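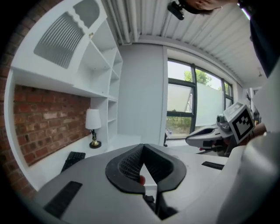 Unit 3: Built-In Shelving, Alcoves and the Small Desk
Course handout, Mulmont Evening Program in Home Interiors

Read this handout before the workshop. Bring a tape measure, a pencil and your room plan from Unit 2. The plan should already show doors, windows, outlets and any pipes that run on the surface of a wall or ceiling.

1. Terms used in this unit

Alcove: a recessed part of a wall, open at the front. In older houses it is often found beside a chimney breast.
Built-in: a unit fixed to the wall and sized to the room. It stays when the furniture goes.
Cubby: an open compartment with no door. Cubbies are usually grouped in rows or columns.
Scribe: to trim the edge of a board so that it follows an uneven wall.
Return: the short piece of wall or board that turns a corner into a recess.

2. White shelving with exposed brick

A tall white unit with open cubbies can have an alcove under its upper shelves, with red brick left bare at the back and a desk surface set into it. The white paint lightens the upper part of the wall and the brick gives the recess some color. A white desk surface ties the lower part back to the shelves.

Brick is rarely flat. Take the width of the alcove at the back, the middle and the front, and write down all three. Order the desk board to the largest width and scribe it down. If you order to the smallest, you will have a gap on one side and will need a filler strip.

Old brick sheds dust. Brush it, vacuum it and seal it with a clear matte masonry sealer before any white board goes in. Test the sealer on a low corner first, since some products darken the brick. Let the test patch dry overnight.

3. Curved and slatted panels

A curved panel with vertical slats looks much like a radiator grille and can be used in the upper section of a unit. A scalloped edge around it softens the outline. Gray slats inside a white edge read clearly from across a room.

If there is a real heater behind a panel, the slats must leave enough open area for air to move. Follow the heater maker's instructions for clearance and do not store paper on the shelf directly over it. A decorative panel has no such limits, but it should still come off for cleaning -- use screws, not glue.

4. Ceilings with pipes

Exposed pipes on a white corrugated ceiling are usually painted white as well. Check what each pipe carries before you paint it. Do not box in a valve or a joint. Where a tall unit comes near pipes, stop the top panel short and leave space for a hand and a wrench.

5. Lighting the desk

One small table lamp is enough for an alcove desk if the room has a ceiling light too. A white shade spreads the light over the desk, and a brass-colored base goes well with red brick. Set the lamp toward the back, with the keyboard in front of it. Keep the shade clear of the shelf above, and route the cord along the back edge to the nearest outlet.

6. Workshop exercise

Work from the Giltus sample sheet. The alcove is 1,000 mm wide at the front and the cubbies are 323 mm deep. Draw the front view and one side view at 1:10. Mark the lamp, the keyboard and the cord route. Then write a short cutting list with the thickness of each board.

Hand in both drawings at the end of the session. The Bragança tile samples are for Unit 4 -- please leave them in the cabinet.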